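Peluche noir et blanc : le noir dégorge au lavage, quel protocole ?
Forum Entretien textile > Fibres synthétiques

f_abugri
Bonjour,
Je dois laver plusieurs peluches bicolores en poil polyester, rembourrage polyester également, sans mécanisme interne. Sur une pièce précédente, le blanc a viré au gris le long des coutures. Cycle délicat à 30 °C, lessive liquide sans azurant, essorage minimal, séchage à l'air. L'étiquette de composition ne donne rien sur la teinture.
Vaut-il mieux baisser encore la température ou passer au lavage à la main ?

Le panda est la prochaine pièce à traiter.

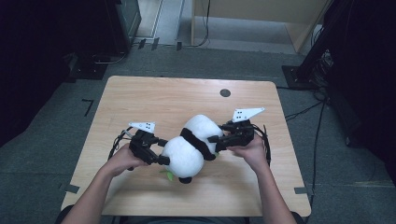

Panda en peluche noir et blanc

Je précise que je n'ai pas de sèche-linge.

hilkka_L
La température compte moins que le temps de contact humide. Un colorant dispersé correctement fixé sur polyester ne bouge presque pas à 30 °C. Ce qui migre, c'est le colorant resté en surface faute de lavage réducteur en fin de teinture. Il se redépose pendant le séchage, là où l'eau stagne, donc aux coutures.
Eau à 20 °C, lavage à la main, 2 rinçages, puis essorage immédiat dans une serviette. Ne jamais laisser tremper.

Tetach27
Pas d'accord sur l'essorage à la serviette. Sur un rembourrage épais, on retire l'eau du poil et très peu celle du cœur. Elle ressort ensuite pendant des heures en entraînant le colorant. Essorage machine, dans un filet, avec deux serviettes pour équilibrer le tambour.

hilkka_L
L'essorage machine tasse la ouate et marque le poil long. Je maintiens pour les pièces fragiles. Pour une peluche courante à coutures solides, je vous l'accorde.

obed.arthur
Avant de discuter du cycle, faites un test : coton blanc humide pressé 15 minutes sur une zone noire peu visible, sous un poids. S'il ressort teinté, pas d'immersion. Nettoyage en surface à la mousse, poil blanc d'abord, noir ensuite, avec deux éponges distinctes.

f_abugri
Et les lingettes anti-décoloration ? J'en ai une boîte entamée.

Tetach27
Elles captent le colorant dispersé dans le bain. Aucun effet sur ce qui migre à l'intérieur de la pièce au séchage.

adwoa_g
J'en mets toujours et je n'ai jamais eu de problème.

Tetach27
Sur des peluches bicolores, ou sur du linge ?

adwoa_g
Du linge surtout, d'accord.
Pour le séchage : ventilateur, pièce à plat sur une grille, retournée régulièrement. Ne pas suspendre par les oreilles – les coutures se déforment sous le poids de l'eau. Brosse souple une fois le poil sec.

f_abugri
Noté. Je commence par le test au coton. S'il est négatif, lavage à la main à 20 °C et essorage en filet à vitesse réduite.

obed.arthur
Testez aussi les fils de broderie s'il y en a. Ils n'ont pas forcément la même teinture que le poil.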